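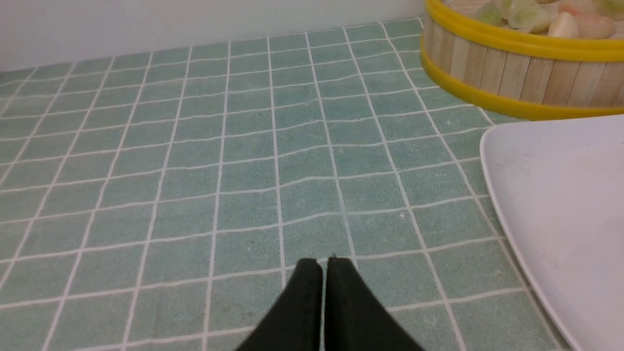
Pastilha na bancada: o regresso que ninguém pediu e que toda a gente quer

Tempo de leitura: 5 min

Verde-água. Junta branca. Quadradinhos pequenos, de parede a parede. Quem cresceu numa cozinha dos anos setenta conhece isto de cor, e conhece também a escova de dentes velha guardada debaixo do lava-loiça para esfregar as juntas ao sábado de manhã. Pois voltou. E voltou para o sítio mais difícil da casa, a bancada.

Passei duas semanas a visitar cozinhas. Pequenas quase todas, uma enorme, uma ainda com a betoneira à porta. Em todas a mesma conversa: estamos fartos de pedra. Fartos de cinzento, do branco com veio a fingir mármore, daquela superfície lisa e brilhante onde se vê cada dedada. A pastilha fosca perdoa. Tem aquele salpicado miudinho, ligeiramente manchado, onde uma migalha passa despercebida até à hora do jantar (vantagem ou defeito, cada um sabe de si).

A cor primeiro. O verde-mar desmaiado é o mais pedido na Toltden, que vende revestimentos num armazém à saída da cidade e que em março teve de abrir lista de espera. Há azul, há um rosa-velho bonito, há um amarelo que não aconselho a ninguém com ressaca. Mas é o verde que sai. Fica bem com madeira clara, com inox, com a loiça desirmanada da avó. De manhã puxa para o cinza, ao fim da tarde quase azul. Na loja, debaixo de lâmpada fria, não parece nada de especial. Levem uma placa de amostra para casa. A sério.

Agora o dinheiro. Um dos orçamentos que vi, bancada em L com frente a condizer, demolição da antiga incluída: 2.480 euros. A mesma cozinha, noutra empresa, a Orozco, ficava em 2.392, mas sem o remate da borda. E o remate é metade da história. Uma bancada de pastilha com a borda mal resolvida lasca ao primeiro tacho. Peça curva, perfil metálico ou régua de madeira, escolham antes de começar a obra e não no dia em que o ladrilhador está à espera com a cola feita. Já vi acontecer. Não é bonito.

A base também conta. Contraplacado nu, nunca. Placa cimentícia, bem aparafusada, impermeabilizante por cima, duas demãos, e só depois a cola. Há quem assente directo sobre os azulejos antigos e há quem jure que aguenta. Aguenta até deixar de aguentar. Perto do lava-loiça é onde se nota primeiro, com a água a entrar por uma fenda fininha e a pastilha a começar a soar a oco.

E depois a junta, claro. O drama da junta.

Junta branca é linda. Faz a grelha saltar, dá aquele ar de piscina municipal em agosto. É também um íman para café, vinho tinto, curcuma. Sobretudo curcuma. A junta de cimento normal precisa de selante e o selante precisa de ser renovado, uma vez por ano se a cozinha trabalha a sério. A junta epóxi custa mais, é uma chatice de aplicar, seca depressa e não perdoa hesitações, mas não mancha. Dos que visitei, quem pôs epóxi não fala do assunto. Quem não pôs não fala de outra coisa.

Para quem vai fazer em casa: as placas vêm em rede, a Flako vende-as em caixas de 16, e o erro clássico é alinhar placa com placa sem olhar para o conjunto. A junta entre placas tem de ter a mesma largura das juntas de dentro. Parece óbvio, não é. Ao fim de três placas já vai tudo a fugir e só se dá por isso quando chega a luz rasante da janela. Uma ou outra linha a ondular um bocadinho, tudo bem, é pastilha, não é laboratório. Um degrau a meio da bancada já é outra coisa, o copo de pé alto dança.

Cortar legumes, só com tábua. Estender massa, esqueçam, ou comprem uma placa de pedra solta para isso. Um leitor da casa mandou fazer um recanto liso de 300 milímetros ao lado do fogão, só para amassar, e é capaz de ser a melhor ideia que trouxe destas visitas. Tachos quentes: a cerâmica não se queixa, a junta depende. Base por baixo e não se pensa mais nisso.

Limpeza do dia a dia, pano húmido e detergente neutro. Nada de lixívia todas as semanas, come a junta. Nada de vinagre, come mais depressa ainda. Bicarbonato numa escova macia para as nódoas teimosas, passar por água, secar bem. A Horkara tem uma caneta de retoque para juntas que disfarça até à próxima festa, pouco mais.

Vale a pena? Depende de quanto se gosta de uma bancada com cara de bancada. Uma das donas de cozinha, que esteve seis semanas a lavar pratos na banheira por causa da obra, disse-me que fazia tudo outra vez, mas com a junta um tom mais escura. Perguntei que tom. Foi buscar o catálogo, ainda o tinha na gaveta dos talheres, com a páginna dobrada.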